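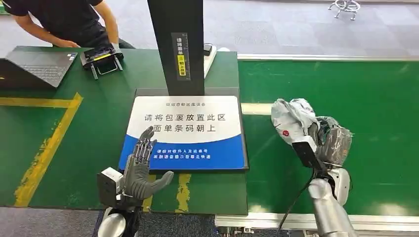 Silver-white package above the green belt

Irbridge: Night Shift - offline puzzle shooter for phones and tablets

You are the only guard in the Midero depot, and every parcel on the floor wants a word with you. Irbridge gives you 80 levels, 3 weapons and one flashlight with a terrible attitude. No signal needed, so it plays fine in an elevator or at your in-laws'.

Two modes. Story follows Sergeant Yeoh, who was promised a desk job. Endless goes on until you lose, usually around the forklift.

New in the March update:
Aim assist can be switched off, for the proud
Left-handed controls
The Borosau map, with fewer stairs after many letters

Ads show up between levels and never during a fight. Pay once and they go away, and so does Yeoh's hat - we are looking into the hat.

Needs 200 MB free and 2 GB of memory.

Design and most of the shouting by Marlina Liew.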